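4. Mise en service du composteur collectif Gulaven

Cette partie s'adresse aux référents de site. Elle suppose que les bacs sont assemblés (partie 3) et que le terrain est de niveau.
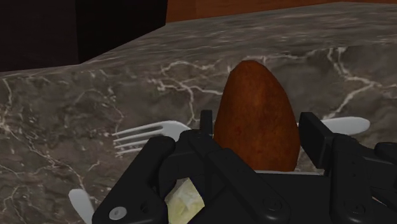

Une installation standard comprend trois bacs : apport, maturation et matière sèche. Le bac d'apport reçoit les déchets de cuisine des foyers inscrits. Le bac de matière sèche contient le broyat livré par Flosa. Le troisième reste fermé au public jusqu'au premier transfert.

4.1 Avant de commencer

Munissez-vous de la clé triangulaire, de la tige aératrice, du thermomètre à sonde et du carnet de suivi. Vérifiez que le panneau de consignes est fixé côté allée, à hauteur de lecture. Sur les sites de plus de 175 foyers, montez un second bac d'apport avant l'ouverture.

Attention : ne posez jamais les bacs sur une dalle ou un enrobé. Le fond doit être en contact avec la terre.

4.2 Préparation du bac d'apport

1. Ouvrez le couvercle et bloquez-le avec la béquille latérale.
2. Retirez le film de protection des grilles d'aération, à l'intérieur comme à l'extérieur.
3. Ameublissez la terre du fond à la fourche.
4. Étalez une couche de broyat grossier de 14 cm. Ne tassez pas.
5. Ajoutez deux seaux de compost mûr prélevés sur un site en service. À défaut, demandez un sac d'amorce au dépôt de Sellimholm.
6. Arrosez en pluie fine jusqu'à ce que le broyat soit humide sur toute l'épaisseur.
7. Refermez le couvercle et contrôlez le verrou.

Note : en août, arrosez tôt le matin et recommencez le lendemain avant d'ouvrir le site.

4.3 Premiers apports

1. Videz le bioseau au centre du bac.
2. Coupez les gros morceaux (trognons de chou, pommes de terre entières, écorces de melon) avec la bêche suspendue au montant.
3. Recouvrez d'un volume égal de matière sèche.
4. Mélangez sur une vingtaine de centimètres avec la tige aératrice.
5. Notez l'apport dans le carnet.

Sont refusés : viande, poisson, huile, litières, sacs dits compostables et vaisselle jetable, quelle que soit la mention portée sur l'emballage. Les pommes de terre germées ou abîmées sont acceptées, à condition d'être coupées – entières, elles repartent en végétation dans le bac.

4.4 Suivi de la température

Plongez la sonde au cœur du tas et attendez que la valeur se stabilise. Relevez-la deux fois par semaine pendant le premier mois. Si le tas ne chauffe pas, ajoutez des déchets frais et brassez. S'il dégage une odeur d'ammoniac, ajoutez du broyat et laissez le bac fermé deux jours.

Attention : portez des gants et un masque pour tout brassage en profondeur. Les personnes asthmatiques ou immunodéprimées ne doivent pas effectuer cette opération.

4.5 Transfert vers la maturation

1. Affichez la fermeture du bac d'apport.
2. Démontez les planches avant, en partant du haut.
3. Transférez la matière à la fourche en retirant les indésirables.
4. Contrôlez l'humidité : une poignée pressée doit se tenir sans couler.
5. Remontez les planches et reprenez la procédure au point 4.2.

Un site de quartier traite dans ces conditions près de 2 000 kg de déchets de cuisine par an. Au-delà, prévoyez un transfert supplémentaire et prévenez l'équipe de collecte de Palacios, qui fournit les bennes pour les indésirables.

Pour une pièce manquante ou un carnet complet, adressez-vous à Khadija Fahmy, au dépôt de Sellimholm, en indiquant le numéro gravé sous le couvercle.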